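Subject: Re: [teleop-users] teaching cable unplugging by remote, worth it?
Date: Tuesday, January 30, 2018

> We're trying to get our arm at Putmont to strip old office PCs.
> Hand guiding has been a mess so far, the operator's own arm keeps
> blocking the view of the connector. Has anybody on the list gone
> all remote for this? And how many demos before it was any use?

Hi all,

Yes, we went all remote in January and I'm not going back! At Sirkgate we've got 173 demos on desktop boards so far, driven from the next room with just the wrist view and one side camera (the side one I mostly forget to look at). Two of us take turns, and I'd say swap every 7 demos or so, your thumbs get sloppy after that.

My usual starting pose is low over the board with the fingers pointing up toward the drive cage: 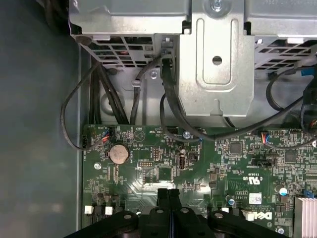

*Dell desktop, wrist view, fingers just over the board. Coin cell at left-center, long flat black cable crossing higher up.*

Black cables on top of black cables are what get me every time. I go for the little fan-type plugs first, the red and blue wires are so much easier to pick out, and then I work up to the flat one once my hands are warmed up.

Oh, and turn your motion scaling way down near the board. We record with the Huttunen logger and it was happily saving all my dithering, so now I pause it while I think (wish I'd done that from demo one).

As for how many you need, no idea yet. The Grunent folks told us 3000, which made me want to lie down. Would love to hear smaller numbers from anyone!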